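Matt emulsion flashing on skimmed wall

tkurup
21/03/2022

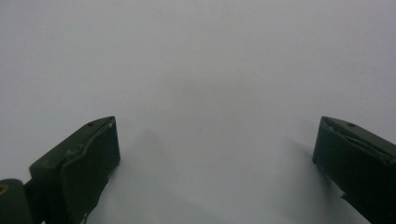

Two coats of Skendow trade matt over new skim, mist coat first at 70/30 paint to water. The second coat went on next morning and I still get patches at low sun. For tone, compare the pale grey-white surface, brighter towards the top and slightly bluish lower down, with a faint soft smudge near the middle. Third coat or sand back?

Vichien_S
Sand at 240, then one full coat, wet edge throughout. 70/30 is too thick for a mist coat.

chanida.s
Disagree. 70/30 is fine on most skim, and 50/50 runs everywhere. I'd blame the roller. What pile?

tkurup
Short pile, 11 mm frame.

Vichien_S
Frame size isn't pile. Check the sleeve label.

chanida.s
Medium pile, and don't go back over it after ten minutes.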